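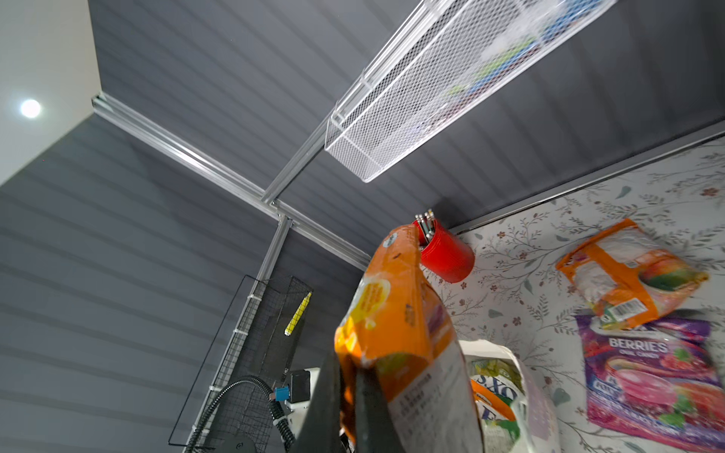
Bredum Reading Scale

The Bredum Reading Scale is a reading assessment for students in grades two through eight, sold to school districts by the test publisher Trerier. Scores run from 200 to 460. Trerier describes the scale as a measure of "reading growth," although the term is not defined in its technical manual.

Format

Students read short passages and answer 67 questions in a single sitting. An earlier edition, called Era, used fewer passages and had no written section. Scores from the two editions are often placed on the same chart, a practice the manual neither supports nor rules out.
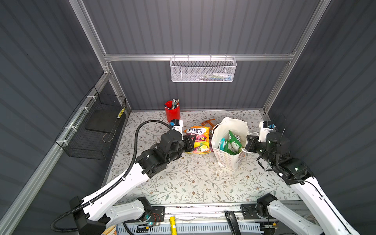 The written section asks for a paragraph of explanation or description and is scored by two readers. Prompts name everyday things and expect the student to put them in order. A typical one might give a red cup of pens standing on a flowered tablecloth and ask how a stranger could find it. Critics say such prompts reward neat handwriting and length more than reading.

Evidence

Claims for the scale rest mainly on the Yüksel study, which followed 168 students through one school year. It had no comparison group, and the September scores were collected before the readers had finished training. The reported gains may reflect ordinary schooling. No independent repeat of the study has been published.

See also: Reading assessment; Standard error of measurement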